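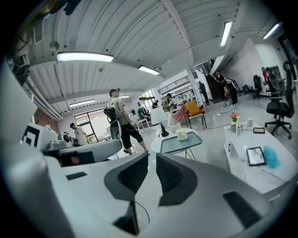
*Slide 1. Open-plan workspace under a white corrugated ceiling.*

# Notes: what I learned filming a week of hill walking

2023-11-21, Trorkdale outdoor club night. Slot is 18 minutes plus questions. Talk slower than last time.

## Start

Say hello. Check the back row can hear. Ask who has footage on a card somewhere that they mean to edit. Wait for the hands. Put my own up.

My own card held 380 clips from one week in March, walking the Lemden ridge with two friends and a tent. The finished film is on slide 9 and it is very short. Most of this talk is about where the rest went.

## Slide 2: the kit

- One small action camera, chest strap
- Spare batteries (2, should have been more)
- A folding tripod from Koval that folds very well, often during a shot

Pass the tripod round. Let it make its own case.

Batteries: cold flattens them. Mine lived in an outer pocket the first morning and gave up before the second stile. After that they slept in my sleeping bag, which is more than I did.

## Slide 3: the chest strap

Play clip A (no sound). It's my own knees going uphill. I have 62 clips of this. On a steep slope the camera looks where your chest looks, and mine looks at the ground with great interest.

Tilt it up further than feels sensible. Check it after every snack.

## Slide 4: wind

Play clip B WITH sound. Warn front row first!

I'm explaining the view there, apparently rather well. A bit of foam over the microphone would have helped. If you want talking in your film, do it in the tent in the evening and lay it over the pictures later.

## Slides 5 to 7: what was worth keeping

- Boots coming off
- The argument about the map (friends have agreed to this, on condition I show who was wrong, so me)
- Porridge
- Ten seconds of fog moving across the tarn

No summits. We filmed every one of them and they all look like a car park with sky.

## Slide 8: editing

I used Tukinura because it was already on the laptop. Skip the menus, people glaze over.

Main thing: delete on the same evening, while you still remember which hill it was. Leave it until autumn and you'll be sitting there guessing at bracken.

## Slide 9: the film

Lights down. Plug the speaker in BEFORE pressing play. Don't talk over it.

## Questions

Likely ones: drones (haven't got one), rain (yes, all Thursday's worth of it, no, the lens never cleared), cost (change the subject).

Get the tripod back.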